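Projects > Susomden Reuse Workshop > Reports to funders

Print this page | E-mail this page

Progress report: desktop refurbishment
Prepared by Syafiqah Pelupessy for the Govindasamy fund

The grant pays for parts, benches and bench time for the refurbishment of 80 donated desktop computers by December. The first four towers have been rebuilt and handed to the Lusley learning centre. Work on the next batch is under way.

Each tower is worked on lying on its side with the side panel off. Parts waiting to go in are kept in a grey plastic fixture to the left of the case, so that memory and drives are not mixed up between machines – this was a problem in the last period.

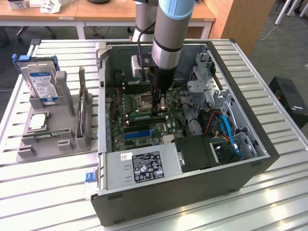
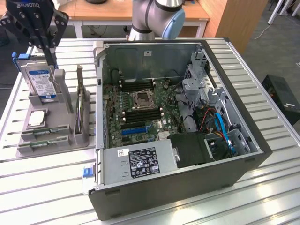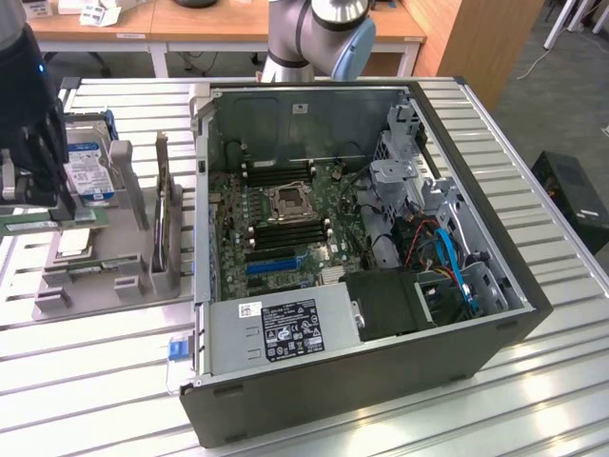
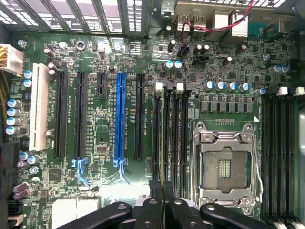 Open tower at the memory and processor stage.

Memory is our main shortage. We have bought four spare modules out of the parts budget and expect to need more. Power supplies are kept where they pass testing, and no case has had to be scrapped.

Sugeng Sitompul has rewritten the check sheet, which now asks for the slot position of every module. Flekance will collect the finished machines once the batch is complete. We are not asking for any change to the budget.

Contact the workshop office | © Susomden | Back to top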